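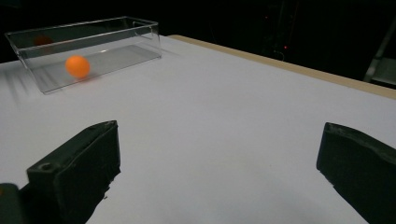

How long should a beginner keep the same rubber on a table tennis paddle?
Until it stops gripping the ball, and for most new players that takes a full season.

spinny_lou
Mine went slick after 44 hours of play. I put on a Tasar sheet in March and wow, my serves finally curve again!

Chopblock16
44 hours is nothing! Wash it with plain water and a sponge first. I got 16 months out of my Trukar.

spinny_lou
I did wash it. Still slick.

ECaruso
Have to disagree with Chop, 16 months is dead rubber. You just got used to it (I did too, and then new rubber felt like cheating, so much fun).

Chopblock16
I'm a chopper, Ettore, I like it dead!

paddlepat
Anyone tried Klinhom cleaner?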